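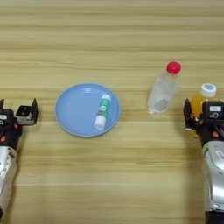

Parents at Fernard Primary have asked for the list to be kept to one page this year, and the school has agreed. The new supply list went home in June and covers every class from prep to grade six.

Families had complained that last year's list ran to 46 items and differed from room to room. The new one has 13, and the same brands are no longer required. Glue sticks, pencils and a drink bottle stay on. Coloured folders, whiteboard markers and tissues will be bought by the school.

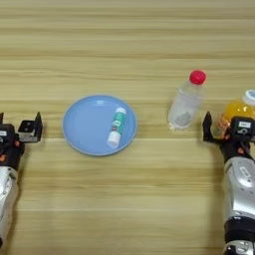
A glue stick on a blue plate, with a red-capped bottle beside it.

Bulk orders will go through Kumsa, a stationery supplier in the next suburb, which has offered to hold its prices for 4 terms. The school has put $1000 towards the first order from its fete money. Anything left over
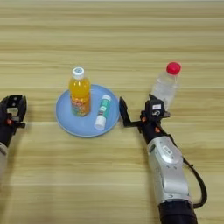

will go into a shared cupboard outside the library, where students can take what they need without asking.

Families who have already bought from the old list can hand in extras at the office before 9 am. Labelled items are fine, but opened paint is not being accepted. 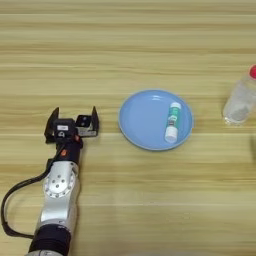
When do the new supplies have to be at school?
By the end of the first week of term. Students who start later can bring theirs on their first morning.

Printed copies of the list are at the front office.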